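Jella Spanish Listening Course (Intermediate)
Sold by Wondovura
Download or USB stick. Printed workbook optional.

In stock

We sell a lot of language courses and we don't believe most of what is printed on the boxes. Jella's own box says you will "understand real Spanish at full speed." You might understand more of it than you do today. That is as far as we are willing to go, and the rest of this page explains what you get for your money and where we think the course falls short.
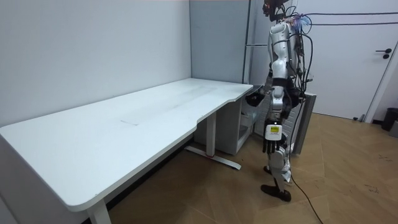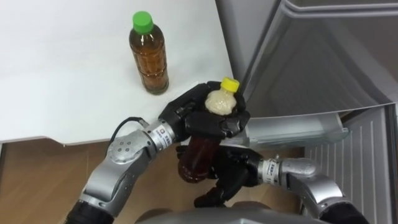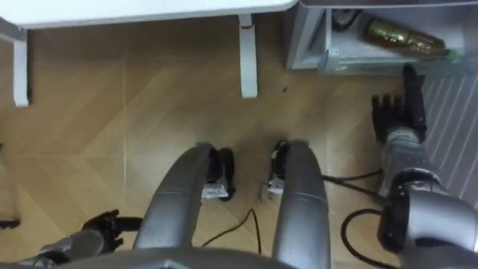

What it is

A listening course for people who already have some Spanish. You hear a short recording, you try to catch what was said, you check the transcript, and you hear it again. There are 1,740 recordings split over 13 units. Most of them are between five and forty seconds long. A few near the end run to several minutes, and those are the best thing in the course by a wide margin.

There is no grammar teaching. There are no games, no streaks, no cartoon animal. If you liked the last course you used mainly for the little bell sound, you may find this one dry.

What "intermediate" means here

The word gets stretched in every direction, so we'll try to be plain. Before you start Jella you should be able to read a short news story in Spanish with a dictionary next to you and get the main point. You should know the past tenses when you see them, even if you mix them up when you talk. You should have a working vocabulary that covers food, family, travel, work and the weather.

If you finished one of the popular phone apps and feel you are intermediate because the app told you so, try the free sample first. The sample is unit 4, lesson 2, with nothing taken out. We picked that one ourselves. Jella wanted us to use a lesson from unit 1, and unit 1 is much easier than the rest.

What's in the package

Audio files, MP3, one folder per unit
Full Spanish transcripts, PDF
English translations, PDF, kept in a separate file so you aren't tempted
Word list, 927 entries, sorted by unit
Player program for Windows and Mac (see below)
Workbook, if you order it

The recordings

Speakers come from Spain, Mexico, Colombia, Argentina and Chile. Mexico gets the biggest share and Chile the smallest, which is a pity for anyone headed to Santiago. Caribbean Spanish is missing completely. If you need Cuban, Dominican or Puerto Rican speech, this course will not prepare you for it and we would send you elsewhere.

Jella calls the recordings "natural." Some are. The conversations in units 8 through 13 sound like people who know each other, and they interrupt, trail off and swallow the ends of their words. Units 1 through 5 are actors reading a script. They read it well, at a decent clip, but nobody at a bus stop speaks in complete sentences with a pause after each one. Units 6 and 7 sit somewhere in between.

Sound quality is good through the whole set. We noticed some hiss on the market recordings in unit 9. A customer sent them back as faulty, and we checked our own copy, and it has the same hiss. It's a market.

About the "slow" versions

Every recording in the first seven units comes in two speeds. The slow one was made by stretching the audio with software, and it sounds like it. Consonants smear. You will hear things in the slow version that no Spanish speaker has ever said. We think you are better off replaying the normal version three or four times, and we would have liked Jella to leave the slow ones out and lower the price.

The player program

You don't need it. The MP3 files work in anything. The player's one useful feature is that it will loop a stretch of audio while the transcript stays hidden, and then show the transcript one line at a time. If you plan to study at a desk, that is handy.

It also gives you a "comprehension score." We have looked for an explanation of how this number is worked out and have not found one in the manual, in the help file, or in the reply we got from Jella. It seems to go up when you click quickly. Please ignore it.

The player does not run on phones or tablets. Jella told us in March that a mobile version was on the way. We'll change this page when we have one in our hands.

The workbook

Spiral bound, black and white, 13 chapters to match the units. Each chapter has gap-fill exercises taken straight from the transcripts, plus a page of questions to answer in your own words. The gap-fills are worth doing. The open questions have no answer key, so unless you have a teacher or a patient friend, you will write answers and never learn whether they are right.

The paper takes pencil well. Ballpoint is fine too. Felt tip goes through to the other side.

You can get along without the workbook. You can't get along without the transcripts, and those come with every version.

How it compares

Customers usually ask about two others.

Berrada Spanish is the one with the radio ads. It is a speaking course with a bit of listening attached, and the listening is easier than Jella's from start to finish. If you freeze up when you have to talk, Berrada is the better buy. It costs more and you rent it by the month, so work out how long you will really use it before you sign up. We don't sell it.

Brelluvis is a subscription library of video clips with subtitles. There's far more material than in Jella, and it's far less organized. Clips marked "medium" can be anything from a children's show to a courtroom drama. Good for people who already study on their own and just want more to listen to. We sell gift cards for it and make very little on them, in case you wonder which way we lean.

Claims we'd take with a grain of salt

"Fluent listening in 90 days." We asked what this was based on and were told it was a goal. Ninety days of what, for how long each day, starting from where? A person who does half an hour most days will get through the course in a good bit more than 90 days, and will come out of it understanding more than before. How much more depends on things no box can know.

"Trains your brain to hear like a native." We don't know what this means.

"No memorizing." There is a list of 927 words. You can choose not to memorize it, but you'll be looking the same ones up again and again.

"Works while you sleep, drive or exercise." Driving, maybe, for lessons you have already studied. Exercise, same. As for sleep, we'd keep the lights on and the workbook open.

How we'd use it

Do one lesson twice before you look at any text. Write down what you think you heard, even if it's three words and a guess. Then open the transcript and mark the places where you went wrong. In our experience those places are nearly always short, common words run together, and hardly ever the long fancy ones people worry about.

Go back to the same lesson a few days later. If it still sounds like mush, stay on it. If it's clear, move on, and don't feel bad about skipping ahead in the early units.

Leave the English file alone as long as you can stand it.

Questions we get

Can I skip unit 1?
Yes. We would.

Is there a certificate?
There's a PDF you can print at the end. It has a border. No school or employer that we know of asks for it.

Does it teach Spain Spanish or Latin American Spanish?
Both, mixed together, more of the second. The transcript tells you where each speaker comes from.

Can two people in one house share it?
Yes. The license covers a household. The player keeps separate records for each user if you set it up that way.

Is the USB stick the same as the download?
Same files. The stick is slower to arrive and easier to lose. Some customers have poor internet at home and like having it.

Will there be an advanced course?
Jella says so. We have seen a cover and nothing else.

Returns

Downloads: full refund within 14 days if you have opened no more than two units. USB stick and workbook: send them back unmarked within 30 days and you pay the postage. If the stick is dead on arrival, we pay.

Please try the sample before you order. A large part of our returns on this course come from people who found it too hard in the first week, and the sample would have told them that in ten minutes for free.

Page last checked September 5, 2025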